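Vastoldale Amateur Golf League: Frequently Asked Questions
Rules and Scoring, winter series
Last revised October 2019

Entry and eligibility

Who can enter the winter series?
Any player who holds a current handicap index and is a paid member of one of the four league clubs: Vastoldale, Clostum, Tilahun or Holtham. Players who belong to more than one club must name the club they will represent on the entry form. This cannot be changed once the first round has been played.

What is the minimum age?
16 on the day of the first round. Junior members under that age may play in the spring pairs event.

How many players make up a team?
A team roster may list up to 12 players. Eight play in any one round. The best six net scores count.

Can we add a player to the roster after the season starts?
Yes, until the end of the third round, provided the roster is not full. The added player must not have appeared for another club in the same season. Send the player's name, membership number and handicap index to the league office before the draw is posted.

Handicaps

Which handicap is used?
The index in effect on the morning of the round, converted to a course handicap for the tees being played. Team captains should not use an index printed on an earlier scorecard.

Is there a handicap limit?
The maximum playing handicap is 20. Players with a higher course handicap may enter but will receive 20 strokes.

Do league rounds count toward my index?
Individual stroke play rounds do. Foursomes and scramble rounds do not. Players post their own scores.

Format and scoring

What is the format?
Rounds one through five are individual net stroke play. Round six is foursomes. The final is match play between the two teams at the top of the table.

How are table points awarded?
Four points for the lowest team total in a round, three for second, two for third and one for fourth. When two teams tie, the points for the tied places are added together and split.

How are ties at the end of the regular season broken?
By the lowest combined net total over the five stroke play rounds. If the teams are still level, the back nine totals from round five are used, then the last six holes, then the last three.

What happens if a player picks up?
The player has no score for the round. The team may still count six scores if enough other players finish. If fewer than six finish, each missing score is entered as the highest net score returned by any team that day, plus two.

Are distance measuring devices allowed?
Yes, for distance only. Slope and wind functions must be switched off. A first breach is two strokes. A second breach in the same round is disqualification.

Are carts allowed?
Carts are allowed at Clostum and Holtham. At Vastoldale and Tilahun a cart may be used only with a medical note on file.

Weather and course conditions

Who decides whether a round is played?
The host club. A decision is posted on the league page two hours before the first tee time.

What if play is stopped partway through?
If every player in the field has completed nine holes, the nine-hole scores stand. Otherwise the round is void and is replayed on the reserve date in March.

Are preferred lies in effect?
In the general area, on grass cut to fairway height or less, within one club length and no nearer the hole. Mark the ball before lifting it.

Scorecards and disputes

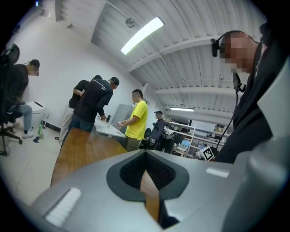

The long table.

When must cards be returned?
Within 20 minutes of the last putt in the group. Cards must be signed by the player and the marker. An unsigned card is not accepted.

How do I question a ruling?
Play two balls under Rule 20.1c, report the facts before returning the card, and give the hole number and both scores. Waqas Ghauri rules on all stroke play questions. His decision is final for the round.

Can a result be changed after it is posted?
Only for a math error or a wrong handicap. Requests go to Chaltu Adugna at the league office and must come from a team captain.

What is the entry fee?
See the fee sheet. Fees are paid by the club, not by individual players, and are not refunded after the draw.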